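Packaging and Unpacking, Unit 4: Film, Wrap and Other Clear Stuff
Notes to go with the session – Sigrun Holmgren

Hi all. I promised I'd type these up, partly for the folks who missed it and partly for me, as my own notes are on the back of a Hallton delivery slip and I can't read half of them. Read them before the next practical if you can, and bring the worksheet from Unit 3 (the cardboard one), we still need the last column.

So, clear film. I've been teaching some version of this unit for years and it's still my favorite, even though people groan when I hold up the roll. Cardboard behaves! You fold it and it stays folded. Film has its own ideas, and most of what you'll do at a packing or unpacking table is deal with those ideas before they turn into a mess.

1. What we mean by film

In this course I use "film" for any thin, flexible, see-through sheet that goes around or over a product. It might be a bag, a sleeve, a loose sheet laid between layers, or stretch wrap that clings to itself. I don't expect you to name the plastic by looking at it. I can't do it reliably either, and the label on the roll or the supplier sheet is where you go for that.

What I do want you to notice is how a piece behaves in your hand. Pinch it and let go. Does it spring back or stay creased? Does it crackle? Does it stick to your fingers, or to the next sheet? Write those down in plain words. "Crackly, springs back, doesn't stick" is a perfectly good entry, and I'd much prefer it to a material name you guessed at.

2. Finding the edge

This is where everybody loses time. A clear sheet on a pale tabletop is hard to see, and you end up stroking the table like you've lost a contact lens. A few things that help:

Look for shine first. Move your head a little from side to side and watch where the highlights slide around. The creases catch the light, the flat parts mostly vanish.

Get low. From straight above, a thin sheet can disappear altogether. Bend your knees and look across the surface.

If you still can't find it, sweep the side of your hand slowly inward from the table edge. The film will bunch up before you reach the middle of it, and then you've got something to hold.

I prefer a pale table for product work, as dirt shows up on it, but I'll admit a dark mat makes film practice a lot easier. There are 26 dark mats in the Suvance cupboard. Please put them back flat, they curl if you roll them.

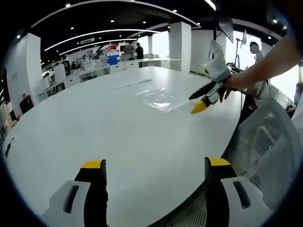

3. Picking it up

Okay, you've found your sheet. The temptation is to grab the middle and lift, and sometimes that's fine, if it's scrap and it's headed for the bag anyway. If you want the sheet back in one usable piece, go for a crease or a corner that's already standing up off the surface. Close on that, lift an inch or so, and wait a second. The wait matters more than you'd think! Air gets in underneath and the rest peels up without a fight.

A sheet that's dead flat is harder. Slide it toward you until a little hangs over the side of the table, then pinch the overhang. Works nearly every time, and it works on paper labels too.

Don't scrape at it with a fingernail. You'll mark the table and you'll probably tear the film.

Static is the other thing. On dry days (December is terrible for this) a sheet will jump to your sleeve and stay there. Fold it onto itself once and it usually calms down. Waving your arm around doesn't help, though I've seen it tried with great energy.

4. Folding or bundling?

We argued about this one for a good while in class and I want to put down where we ended up. For anything bigger than a dinner plate that's going to be used again, fold: in half, press the air out from the fold toward the open side, in half again, done. For small bits and torn pieces, bundle. Squash them together in your fist, tuck the loose end in and drop the lot in the clear sack.

The Jurumo sheets come 195 to the pack and we do reuse them, so those get folded. The Ponce sleeves we don't, so bundle away. If you aren't sure which you've got, check the end of the box or ask me.

Keep film out of the cardboard bin. I went through that bin after the last practical and I wasn't thrilled.

5. Clearing the table

Do this at the end of every round, even when the table looks clean. Clear film hides, and the next person puts a product down on top of it and wonders why it slides. Tidy in one direction, far side to near side, so you always know which part you've done. Then crouch, take one last look across the surface for shine, and check the floor by your chair. A scrap of film on a hard floor is properly slippery.

For next time

Fill in rows 1 to 5 of the film sheet using 2 different kinds of clear packaging from home. Bread bags are fine, and so is the window out of an envelope.

Read pages 88 onward in the course pack, up to the part on tape. Skip the box about heat sealing, we'll do that together at the machine.

If your worksheet printed without the "sticks to itself" column, just draw it in on the right.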